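About Us - Lindqvist Bedding & Mending, Tresgate

Home
Shop
Mending
Classes
About Us

Hello and come on in!

I'm Gunnel Sjögren, and if you've ever called the shop and had someone talk your ear off about pillowcases, that was me. We sell sheets, quilts and blankets, we mend the ones you already have, and on some evenings we push the cutting table against the wall and teach people to sew their own.

I opened the Tresgate shop 23 years ago with my friend Maj-Britt Strand. We'd met in the alterations room of a department store (long gone now, and the coffee was terrible) where we hemmed curtains all day long. Lindqvist was the name painted over the door when we signed the lease. It was a hat shop before us, and a new sign cost more than our first sewing machine, so Lindqvist we became. People still call me Mrs. Lindqvist and I answer to it.

What we care about

Mostly, cloth that holds up. I like a plain weave for sheets, one thread over and one under, all the way across, and I'll happily show you why if you bring in something that has gone thin in the middle. You can spot a grid like that in all sorts of places once you get the bug, and the two blue pads tipped toward each other in the photo have a lovely fine one. 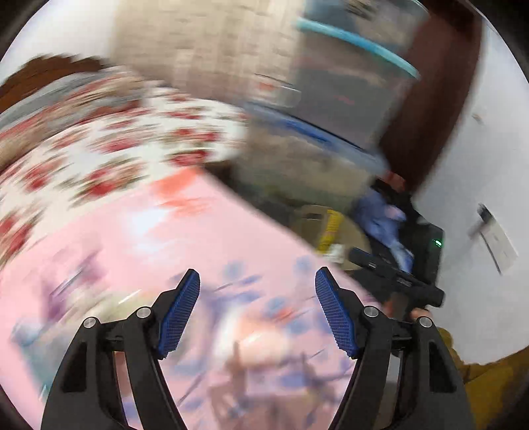
Thread count is the question I get most, and I wish the packages would stop shouting about it! A bigger number doesn't mean a nicer night's sleep. I've had 500-count sets come in for mending that felt like cardboard, and I've patched old muslin so soft I didn't want to give it back. Go by your hands. Rub it, scrunch it, hold it up to the window, and if you can't decide, ask me for a swatch to take home and wash a few times.

Mending

We patch sheets, replace elastic, turn worn edges and bind blankets. The elastic is the big one. Most fitted sheets people throw out have nothing wrong with them except a corner that won't stay put, and that's a quick job for Maj-Britt, who can run in a new piece while telling you all about her garden. Please wash things before you bring them. We don't take electric blankets.

Prints are my weakness, I'll admit it. Maj-Britt would stock nothing but white if I let her, and I'd fill the whole window with flowers, so we argue every season and end up with a bit of each. Give me something like that pink fitted sheet with the lavender-blue leaves and purple branches, and the little orange and white shapes that look like birds, and I'm happy for the rest of the day. When a print gets a hole I try to match the patch to the pattern, leaf to leaf if I can, and then you have to hunt for it.

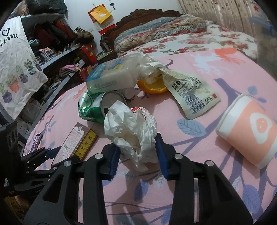
Classes

Beginners' evenings run for 2 hours and we keep the groups small. You'll make a pillowcase the first night and take it home with you. After that there's a quilt binding class, and one on mending by hand, with darning for anyone who wants it. We close for most of August, so sign up for the fall before we go! Machines, thread and scissors are all here. Bring your own glasses (I lend mine out and never see them again).

Stop by the shop or leave a message and one of us will call you back, usually after lunch.

Gunnel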